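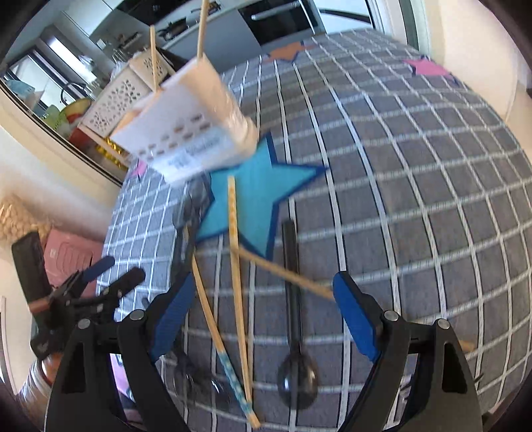 Banerdale table, view from the hand-held gripper, jaws open. Carton blurred at the top, skimmer and chopstick running down from the blue star.

December, notebook entry, started 4:40 pm

Last updated: December, 7:15 pm

Went through the utensil set again because Blair wants to put "mats help" in the writeup and I don't believe it yet.

The claim as it stands: with star mats on the cloth, the Triker policy trained on our hand-held demos picks the right utensil more often than the one trained on the plain cloth. Blair's reading is that the mats give the network a landmark and it learns "go to the blue thing, then look for the stick." Could be. My reading is that we changed three or four things between the two sets and the mats are just the one we remember changing.

What I know went in with the mats:
- new finger pads (the blue ones). The plain cloth set was all on the old pads.
- Gilang did most of the mat demos. The plain ones were mostly me, and I am slower and I hesitate over thin sticks.
- demo count. 800 on the plain cloth, 1370 with mats. Blair says he subsampled to match. I asked for the list of which ones he kept and he is "looking for it."

The last one bothers me most. If the subsample was drawn after the tracking filter it isn't a fair subsample, it's the clean end of a bigger pile.

Then the grid. Everyone forgets the cloth has a white grid on it. With this lens it bows like mad toward the edges, and I'd bet a good part of the camera tracking is living off those lines. A mat covers grid. So with mats we may have worse tracking in the middle and the same at the sides, or better tracking because the mat outline is a strong edge. I can argue it both ways, so at the moment I can't use it for either. Need to run Rillatow on the two sets with no policy in the loop at all and just compare drift. Should have been done first.

Spent an hour stepping through episodes instead of reading averages. The frame pasted above is a decent sample of what the network has to work with. The chopstick with the blue and white pattern runs from the blue star down onto the cloth, and its patterned half is the lower half. Blue on blue is what I was worried about, but at least in that one the plain wood is over the star and the pattern is on gray. The skimmer is the other way to go wrong: the handle goes up toward the star, long, thin, dark, and to a small image encoder that's a stick with a blob on the end. The mat has a navy outline too. I'd like somebody to show me the policy tells a black handle from a dark outline before we say it "recognizes utensils."

The carton is smeared, as you'd expect of anything in motion relative to the lens. Carton outline is useless in frames like that. The two sticks coming up out of it are still easy to make out against the white basket and the counter, though I notice I'm reading them with my own eyes at full size and the network gets it shrunk.

Also the background. You can see clean through to the kitchen, faucet and green bowl and all. Pfeiffer had the same trouble at their site when we compared notes: the policy did fine until the dishes moved. Has anyone checked whether the kitchen looks alike across our mat demos and different across the plain ones? I haven't. If the mat set was recorded in fewer sittings, it has a steadier background, and that alone could buy the gain.

On the gain: 55 rollouts per condition. Blair quotes the difference to one decimal place, and I have asked him to stop. Two of the "successes" on his sheet I scored as failures when I watched them. The stick ends up where it should but the fingers shoved it there.

6:30 pm. Gilang read the above and says I am being unfair about the demo style. His point is that he sped up over the whole project, mats or no mats, so his late plain demos ought to look like his mat ones. Fair, and checkable. He's pulling them.

To do before anybody writes "mats help":
1. Rillatow drift, plain vs. mats, tracking only.
2. Blair's subsample list. If it can't be found, redraw before the filter and retrain.
3. Gilang's demos only, both cloths, equal numbers.
4. Train once with the upper strip of the image masked so the kitchen is gone.
5. Rescore the rollouts, scorer not told the condition. A shove is a fail.
6. Small batch with mats and the old pads. I have a pair in the drawer, one is torn at the tip but it'll do.

If the gap survives 2, 3 and 4 I'll sign off on it. My guess is that half goes away at 3. Blair has put coffee on it surviving.

7:10 pm. Subsample list found. It was drawn after the filter. Redrawing tonight, retrain goes on the queue behind Gilang's job.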